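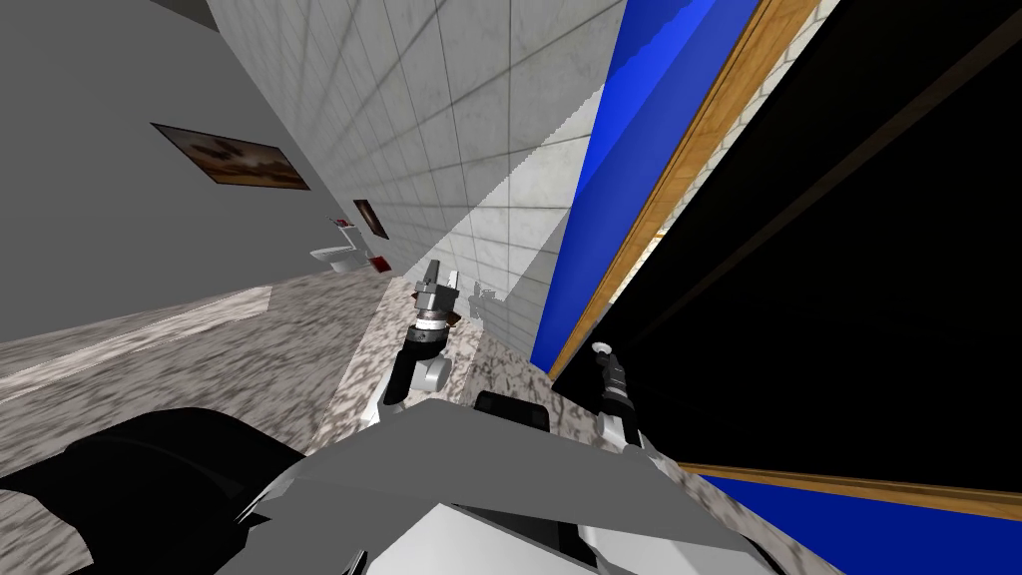
Echeverri, 6 Jul 2024

Kerkuvura Bath: a simulated bathroom for two-arm robots

Kerkuvura Bath is a scene package for teams who train or test a mobile robot with two arms and want to begin in software before they go into a real home. The package gives you a complete bathroom, with a long speckled counter, square wall tile, framed pictures and a toilet at the far end, and the onboard view of your robot inside it. You load your robot model, choose where it stands, and start to drive it.

We built the room because kitchens are well served already and bathrooms are not. A bathroom is narrow. The counter is hard and shiny, the walls are close to the elbows, and the same small tile repeats again and again, so a vision model can easily lose its place.

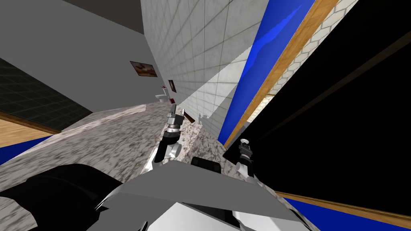

Oliwia Gajewski

What is in the package

The base license includes 395 room layouts. They share one set of surfaces: gray-and-white stone pattern, pale square tile, warm wood trim, blue panels. Pictures on the walls, small red items near the toilet and other details can be moved or removed by a script. The large panels can be changed too. Many customers keep one very dark and one strongly colored, as a test of how the depth estimate behaves on a surface with almost no texture.

The camera is free. It can be fixed level, or it can roll and pitch with the body, and then the whole room leans to one side while the grippers stay in view over the counter. We recommend to train with both. A policy that has seen only level images often has trouble on the first uneven floor.

Each arm is controlled separately, and parallel grippers work without extra setup. For other hands you need the Mudilora adapter, sold apart.

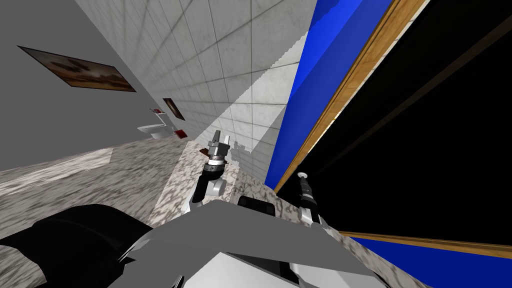

4 min read

Lighting and shadows

Sunlight can enter from any side, with hard edges that fall across the tile. At the standard shadow setting these edges look like small stairs. The high setting makes them smooth, but it is slower, and for most training we leave it off.

Price and license

Single seat: 641 per year
Single seat with Mudilora adapter: 728 per year
Lab license, unlimited seats in one building: 2,000 per year

Prices are in US dollars, without tax. Updates are included while the license is active. If you stop paying, you keep the last version you downloaded - only the support ends.

Known limits

Water is not simulated. Towels move as stiff sheets, and a softer cloth model is planned for November. Mirrors can be reflective or plain, but two reflective mirrors that face each other will slow the scene very much.

For a trial key or a question about your robot model, write to Jhair Bermúdez at the sales desk. Please tell us the model file format and the number of joints in each arm.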